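Rutby recalls 516 wooden slot boxes over drawer fit

Rutby has asked shops to return 516 of its small wooden slot boxes after a fault was found in the drawer runners. The boxes were sold from October in two batches, the first of 1000 units. Only the second is affected.

The drawer can bind when the air is damp. According to product manager Tatiana Koubek, the side walls were cut slightly too thick, leaving too little clearance. "The lid and the slot are within tolerance," she said. "The drawer is the only part we are changing."

Replacement drawers will be made by Tiltano and fitted at its workshop – buyers do not need to send back the lid if it has been removed. Plastic cases sold under the same range are not part of the recall.

The box has a flat square lid that overhangs the walls, with a round-ended slot through the middle. The drawer opens at the back.

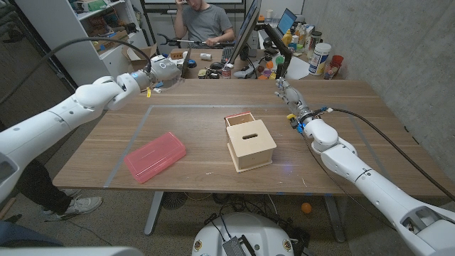 How to return a box

Boxes can be handed in at any shop that stocks the range. A receipt is not needed. Repairs start on Tuesday.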